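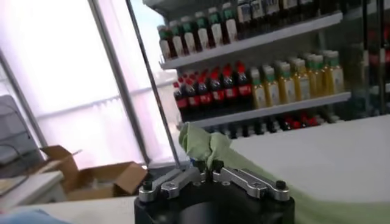

Ruvdale Kitchen Cloth, Pale Green

Item 580. Also comes in oatmeal, brick and a dark blue.

We've sold this cloth longer than anything else in the shop, and I still get excited when a fresh carton arrives. It's a plain half-linen, half-cotton weave, hemmed on all four sides, with a hanging loop sewn into one corner. The linen does the drying and the cotton keeps it soft enough to use on your good glasses.

Our color this season is paler than last year's. Nazmiye Bilgin mixes the dye at the Skusten mill, and she took the green down a couple of shades after we kept asking (sorry, Nazmiye!). I think it's the best one yet – a bit like the inside of a cucumber.

Size and weight

18 by 28 inches before washing. Expect to lose up to an inch in length the first time through. The weight is in between a flour sack towel and a heavy bar mop, so it folds small in a drawer but doesn't feel flimsy in your hand.

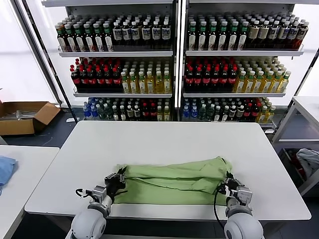 New cloths have some finish left on them from the loom and won't drink up much water on day one. Wash yours two or three times, warm, with regular detergent and no fabric softener. By the third wash it's a different cloth! Mine from four summers ago are the ones I reach for first, faded and all.

Care

Machine wash warm, tumble dry low or hang. Wash with like colors the first time. You can iron it damp if you like a crisp stack in the cupboard. I never do. Skip the bleach on every color except oatmeal.

What people use it for

Drying dishes, mostly. Fadime Kılıçarslan bakes out of a tiny kitchen in Nevotstead and lays hers over rising dough, lightly floured. Others line bread baskets with them or wrap up a sandwich. Maeve Hanrahan wrote to say she sewed six together into a café curtain and it hangs beautifully – I'd love to see more of that kind of thing.

Stock

The August run was 1,252 cloths across all four colors, and 419 of those were green. Brick sells out first, then green. If your color is gone, send us a note and we'll put you on the list for the next run.

Sold singly or in sets of four. Sets come tied with cotton tape, no plastic.

Goes well with: Ruvdale Apron, Ruvdale Oven Mitt, Skusten Bread Bag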